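Imprimer | Envoyer par e-mail

Cahier d'atelier - cellule Grulta, avril

Reprise à 14 h. Objet : position du support gris par rapport au châssis ouvert, puis approche de la pince sur la barrette mémoire. Le support est la deuxième impression, celle avec les coins arrondis. La première gauchissait de 2 mm côté rampe, on l'a jetée.

Origine du repère prise sur le montant gauche de la table rainurée. Le châssis reste à droite, capot latéral retiré. Processeur dans son logement, barrette bleue dans la fente du bas.

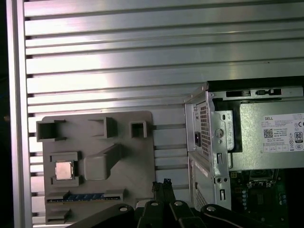 Approche barrette

Vitesse réduite à 40 % sous le point de dégagement. Descente verticale, doigts ouverts, de part et d'autre du module. Hauteur de dégagement : 65 mm, à revoir si on change les patins. Le contrôleur Walczak perd encore la consigne d'ouverture après un arrêt manuel - il faut la renvoyer avant chaque cycle.

Le processeur est légèrement de travers entre le support haut et le rebord bas. Anca Marinescu propose de resserrer la cote du nid. Je préfère un chanfrein d'entrée, moins long à réimprimer.
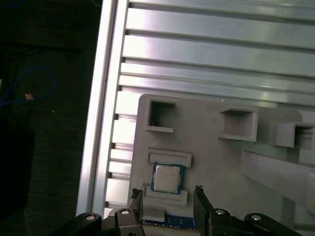

Côté reflets, les arêtes de l'alu saturent par endroits et le seuillage accroche les rainures au lieu du bord du support. Exposition à baisser, ou bande mate sur la zone utile. Essai avec la bande d'abord. Temps de cycle visé pour la séquence complète : environ 125 s.

À faire :
- chanfrein sur le nid processeur, fichier dans le dossier Floltbridge
- renvoi automatique de la consigne d'ouverture
- relever l'angle de la rampe, la cote du plan est fausse

Commentaires (3)

Sebastian Crăciun : Même perte de consigne chez moi. Je temporise avant le renvoi et ça passe.

Anca Marinescu : D'accord pour le chanfrein. Garder quand même le rebord bas tel quel.

Alter : Quel filament pour le support ?

Imprimer | Envoyer par e-mail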